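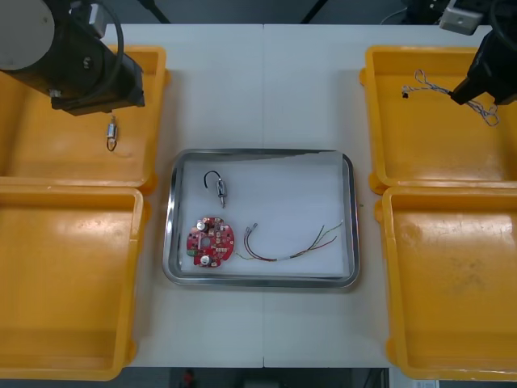
Ticket 1382: Parts sorting cell, wire bundles

Opened December 8, 2021 by Meinir Parry, Monen bench team

Hi all, me again! So the question from Skuvville was whether the two arms can take over our end-of-day sorting (boards, little silver cylinders, harnesses, out of the steel tray and into the yellow ones). Short answer: kind of?

Cylinders are great. I ran 216 picks and lost 9, mostly when the wire loop snagged on a finger. The round red board is okay if I slow the approach down.

Harnesses, ugh. Twisted wires grab each other and the gripper comes up with half a bundle or none. I dropped the grip height, no change. Swapped the finger pads, a bit better!

Status: open. I'm still doing the wires by hand. Can somebody send me the Firnmont pad settings?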